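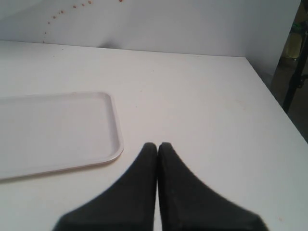
Figure 4.1 A shallow tray with rounded corners and a low rim, set on an off-white tabletop.

Chapter 4
Reading a Surface: Tabletops, Trays, and Everyday Wear

Before you clean, repair, or replace anything in a room, you have to look at it. Most people look too quickly. They decide a table is clean because it is a light color and nothing has been spilled on it, or they decide a container is finished because it is scratched. Both decisions may be wrong.

This chapter is about the surfaces that get touched and leaned on every day. You will learn to tell a mark that sits on a surface from a mark that goes into it, and to write down what you find in words another person can use. The cleaning methods themselves come in Chapter 5.

Key words in this chapter: speck, scuff, scratch, residue, rim, seam, finish, raking light

4.1 Pale surfaces

White and off-white tabletops are common in classrooms, workshops, and break rooms. They reflect a lot of light, and they show dark dirt well. They do not show pale dirt well. Salt, flour, dried soap, and wall dust can cover a white table for days before anyone sees them.

Look again at Figure 4.1. The table is mostly clean, but it has faint scuffs and a few tiny specks. One of the specks is brownish. A speck like that may be a crumb, a grain of grit, or a small stain, and you can't tell which by standing back. Touch it with a damp fingertip. If it moves, it was lying on the surface. If it stays, note where it is and test it again after cleaning.

The tray in the same figure raises a different problem. Its color is close to the color of the table, and it is the rim that lets you find it. When two pale items are stacked or set side by side, check the edges first. Run a finger along the inside corner where the rim meets the floor of the tray, then along the underside. Residue gathers in both places, and a cloth wiped quickly across the middle misses them.

The seam where a table meets a wall needs the same attention. Pull the table out if you can.

4.2 Light and position

Overhead light flattens a surface. To see fine marks, use raking light, meaning light that comes in low from one side. Hold a flashlight almost level with the tabletop and move it slowly. Scratches throw small shadows, and greasy patches turn shiny or dull.

Change your own position too. Tassanee Wiriya kept the maintenance log at the Chaiyaporn training workshop, and she asked trainees to inspect each table twice, once standing and once with their eyes at the level of the edge. In one April inspection the trainees recorded 343 marks across the workshop. They found 80 of them only on the second look.

4.3 Scuffs and scratches on colored items

Colored items behave the other way around. A matte surface in a deep color hides dark dirt and shows pale damage. 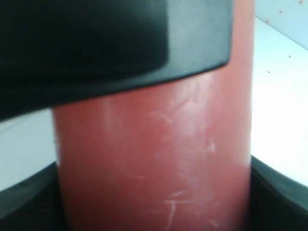 Figure 4.2 Fine whitish scratches and scuffs on a terracotta-red cylinder.

The marks in Figure 4.2 are thin and irregular. Some run close to level, others slope down to the right, and one longer mark near the bottom looks like a forked scratch or a faint letter T. Most are gathered on the lower half, with a few smaller scuffs higher up. Record a group of marks this way, giving color, direction, and place. "Scratched" by itself tells the next reader very little.

A scuff is a shallow, spread-out mark, often left when one surface rubs against another. Some scuffs are only material that has rubbed off from the other item, and they can be wiped away. A scratch is a line cut into the finish. Draw a fingernail lightly across it. If the nail catches, the finish has been cut and washing won't remove the mark.

Wear of this kind usually has little effect on how an item works. It does matter where food is handled, as a cut in the finish can hold residue. Items kept for food should be set aside and checked by the person in charge.

4.4 Keeping a record

Use one line for each mark. The sheet used in this book has columns for item, location, color, type of mark, and result of the touch test. Leave the last column blank until you have done the test.

Activity 4A
Work with a partner. You need one pale tabletop, one tray, and one colored container that has been in use for some time.
1. Inspect the tabletop under overhead light for 60 seconds and record what you see.
2. Repeat with a flashlight held low.
3. Inspect the rim, corners, and underside of the tray.
4. Record the marks on the container, then do the fingernail test on 2 of them.
5. Trade sheets and try to find each of your partner's marks from the written line alone.

Keep your sheets. You will need them for Activity 5A.

© Fendano Learning | Room and Household Care, Book 1 | Contact the publisher | Back to top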